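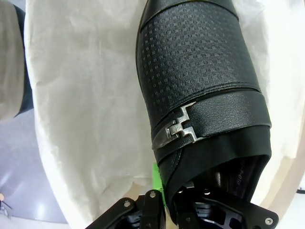 Figure 1. The Stestach gripper holding a black leather shoe at the open heel end, with one finger inside the opening.

Our April project was a review of the Stestach gripper kit, which the Dalutness shop lends to student teams, and I have to say we grew very fond of it (even the manual, all 66 pages!). We wanted to learn whether beginners could set it up and teach it to pick up awkward everyday things, and shoes were Leilani Haverford's idea, a really good one, as a shoe gives the fingers so many different places to grab.

Setup took us two afternoons, mostly spent on the finger linkages, where the drawings are small and we put one plate on backwards. After that we ran 59 picks. The heel worked best for us, with one finger in the opening and the other outside. Grabbing across a strap or buckle was much harder, and we would love softer finger pads for that in the next kit. We did write to the shop about pads and are still waiting to hear back.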